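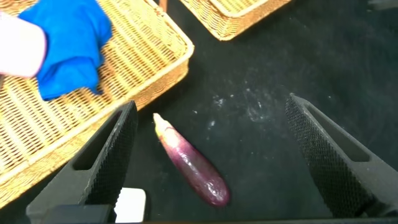
Figure 7.1 Gripper fingers either side of a slender aubergine.

Chapter 7
Wheel Counts and Position

In this chapter you will learn
how an encoder turns the motion of a wheel into a number
how to convert counts into distance
how to work out position and heading for a robot with two driven wheels
where the errors come from and how to measure them

Before you start
You will need the motor control program from Chapter 5 and the timer routine from Chapter 6. Readers who are unsure about radians should look at Appendix B first. The angle formulas in this chapter only work in radians, and mixing in degrees is the usual cause of wild results in the exercises.

7.1 Why commands are not enough

In Chapter 5 we drove the robot by setting the motor power and waiting. The program told both motors to run forward, paused, and told them to stop. If you tried the exercise more than once, you will have found that the robot did not stop in the same place each time. On a fresh battery it went further. On carpet it fell short. It may also have curved gently to one side although both motors were given the same power.

A power setting is a request. How fast the wheel turns in response depends on the load, the battery voltage, the friction in the gearbox and small differences between one motor and the next. To know how far the wheel has turned, the robot has to measure it.

The sensor most often used for this is the incremental encoder. It gives a pulse each time the shaft moves through a small fixed angle, and the program keeps a running total. Working out the robot's position from these totals is called odometry. It is a form of dead reckoning, the method sailors used when they estimated a ship's place on the chart from its speed, its compass heading and the time sailed.

7.2 The encoder

The practice robot in this part of the book is the Wilska base, which has a driven wheel on each side and a free caster at the back. Each motor carries a magnetic encoder. After the gearbox is taken into account, the encoder gives 400 counts for one full turn of the wheel.

There are two signal wires from each encoder, called A and B. The signals have the same shape, but one is shifted by a quarter of a cycle. When the wheel turns forward, A changes before B. When it turns backward, B changes before A. By looking at which changes first, the program knows whether to add to the total or subtract from it. With a single wire the robot could tell that a wheel was moving but would have no idea which way.

The pulses arrive quickly, and a program that checks the wires once per loop will miss some of them. On most boards the answer is to use interrupts, as described in section 6.4. Some boards, including the Nislow controller used in the laboratory notes, have counting hardware built in, and the program only needs to read a register. Check the width of that register. A 16-bit counter will run past its limit and start again from the other end, and the program must allow for this when it subtracts an old reading from a new one.

7.3 From counts to distance

The wheels on the Wilska base have a diameter of 78 mm. In one full turn, with no slipping, a wheel rolls forward by its circumference:

circumference = 3.1416 x 78 mm = 245.0 mm

Dividing by the number of counts in a turn gives the distance for each count:

245.0 mm / 400 = 0.613 mm

This value is the resolution of the odometry. The robot cannot notice a wheel movement smaller than this. Resolution should not be confused with accuracy. If the tyre is slightly worn and its true diameter is less than 78 mm, each count will still be recorded faithfully, but every distance worked out from it will be too long.

7.4 Heading

When both wheels cover the same distance, the robot travels in a straight line. When the distances differ, it turns. The distance between the points where the two tyres touch the floor is called the track. On our base the track is 98 mm. Call the distances moved by the wheels L and R. Then:

distance moved by the centre = (L + R) / 2
change in heading = (R - L) / track

The second formula gives the angle in radians, and a positive answer means a turn to the left.

Worked example
The left wheel moves 50 mm and the right wheel moves 52 mm. The centre of the robot has moved 51 mm. The change in heading is 2 / 98 = 0.0204 radians, or a little under 1.2 degrees.

An angle of this size is hard to see by eye. If the robot now drives a further metre in a straight line, however, it will finish 20 mm to the left of where it would have been without the turn. An error in heading does its damage later, as the robot moves on, and for this reason it matters more than an error of the same origin in distance.

7.5 Sources of error

It is useful to sort errors into two groups. Systematic errors come from the robot itself: wheels of unequal diameter, a track that was measured badly, an axle that is not quite straight. They act in the same way on every run and can be measured and corrected. Random errors come mostly from the floor. A wheel slips on dust, or rides over a cable, or loses grip for a moment when the robot brakes hard. Correcting these calls for some outside reference, such as a line on the floor or a wall at a known distance. We return to that in Chapter 9.

Laboratory task 7A
Work in pairs. Mark a starting line with tape and drive the robot forward until the left wheel has reached 2000 counts. Measure the distance with a steel rule and compare it with the value from section 7.3. Repeat the run five times, and write down each result, including any that look wrong.

Review questions
1. Why does an incremental encoder need two signal wires to show direction?
2. The wheels are replaced with larger ones and the program is left unchanged. Will the calculated distance be too long or too short?
3. The robot spins on the spot through one full turn. How far does each wheel travel, and how many counts is this?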